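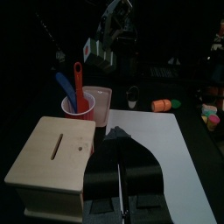 Wooden box with the slot in the lid, red cup behind

How do I get a kitchen savings jar habit to stick?
Asked Sun 13 November

We're trying to save for a new oven, a Truremier, which costs 2904 if you want the one where the door closes. The plan was that anyone who orders takeout puts the same amount in the box. After 30 weeks we have enough for the door handle. Everybody agrees with the rule and everybody has a story about why last night's pizza was different. Has anyone made this work, or do we just eat cold food until January?
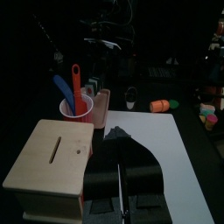 Same box, with the cup of utensils

3 answers

Cash is your problem. I don't have any on me either, ever. We set up a transfer every payday and use the box for loose change only. Got to 663 in the first year and then the car wanted it. Also, matching the full price of a takeout is steep. People will lie to get out of 30 bucks, they won't bother lying to get out of three.

Just buy a used one. There's a place called Coşkun out past Brotach that does reconditioned ovens and they deliver if you're not up too many stairs.

Agree with the first answer on the transfer, not so sure about dropping the box. A box you have to walk past does nag at you a little.

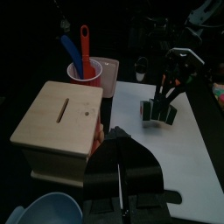
What worked in our house was writing the total on a piece of paper every Sunday and sticking it on the fridge. Shame is free. We were after 4000 for a trip to Zistska and made it, a year late and slightly sick of lentils. Do check the delivery charge on the oven before you pick your number, ours wasn't included and neither was taking the old one away.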